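The handover that ate my afternoon

So the pin thing happened again. If you read my post from June you know I've been trying to get two arms to pass a small part from one to the other, left to right, all day long, without me sitting there like a lifeguard. And for 28 passes it was beautiful! I went and made coffee.

Pass 29 is where it all went sideways. The receiving gripper closed fine, but the giving gripper never let go. Both arms then started their next move, each one quite sure it owned the pin, and there was a tug of war (a short one, with a horrible creak) before I got to the stop button. I was maybe 15 feet away, mug in hand. Lesson one: don't be 15 feet away.

The logs say the "I've got it" message from the Kuipers controller came in late, and my script just timed out and carried on. Carried on! That's my own code, written at 11 at night, and I can't blame anybody else for it. Now a timeout means both arms freeze and stay frozen until I clear it by hand.

I ran it again with that change, at a crawl, and watched every single handover.

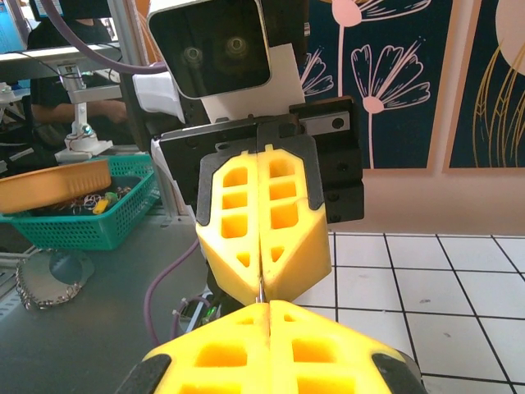
Finger to finger, with the pin in between.

Still on my list: a second stop button over by the coffee, and a lower grip force, which the Vindham forum folks have been nagging me about forever. Then I'll try the long run again.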